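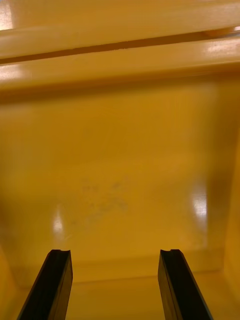
2020年12月28日

又在跟夹爪较劲。Leonie下午去机场，走之前把Covska那副手指扔我桌上，说你不是嫌Golent的软吗，拿去比。行吧，比就比！

先说Golent。六月刚到货那会儿我是真喜欢，装上就能跑，驱动也没让我骂街。可是夹薄的东西老往外滑，尤其是垫片，夹起来一歪，叮一声又回箱底了。上午跑了200次，掉了27次，我一边记一边叹气，Rangi在隔壁听烦了，把门给关了。

下午换Covska。换手指本身很快，麻烦的是标定，腕上那个相机对着黄箱子老是不舒服，箱底两块反光，亮得发白，识别程序非说那儿有零件，指挥手臂下去抓了好几回空气。我把曝光往下压了一截，好一点，中间那片灰扑扑的脏印子又被它当成东西了……拿酒精擦了半天，也不知道擦掉多少，反正先把阈值调高，明天再看。（Ngaio早说过换个哑光的箱子，我嫌麻烦没换，这话可不能让她看见。）

Covska跑得慢，张到最大再合上，我都能喝口水。不过夹得是真稳，垫片一片都没滑，长螺丝也行。就是箱子太深，靠近侧壁的时候手指老像要蹭上去，我手一直搭在急停上，紧张得肩膀疼。今天只跑了30次，不好跟上午的比，晚上本来想补齐，控制器报了个1421，翻手册没翻到，重启三遍，算了，回家。

给Bezawit发了消息问她见没见过这个错误码，她回了个哭脸，看来是见过。

明天要做的：问清楚1421是什么，给Covska补到200次，再试试把Golent的夹持力往上加一档。还有把Craig借走的那套内六角要回来，我今天拧螺丝用的是自己钥匙圈上那把小的，手指头都磨红了。

晚饭吃的饺子，韭菜的。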